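From: Tomás Esteves
Date: 12/5/23
Subject: Re: Carpet tiles for the Clultlow rooms

On 12/5/23 was when I promised an answer, so I'll be brief.

> Negri say their pale loop tile hides dirt as well as a dark one
> and will last 90 months in a busy corridor. Any objections
> before we order? Samples are at Steltstead.

Yes, a few. Who measured the 90 months, and in whose corridor? I asked Negri twice and got the same leaflet back both times. We heard much the same about the Tekberg stairs, and those edges had frayed by December.

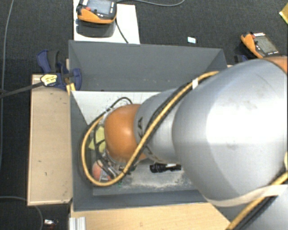
My worry is colour more than wear. Pale loop looks lovely in a showroom with no boots in it. I'd sooner have something close to the dark charcoal carpet there, with its fine weave, and I'd want to see a pale tile beside it after a wet winter before I believed the leaflet. The price gap is 3 pounds a tile, and I can't see what we get for it.

Could we lay 4 of each by the back door first? If the pale ones hold up I'll say so on the list.

Tomás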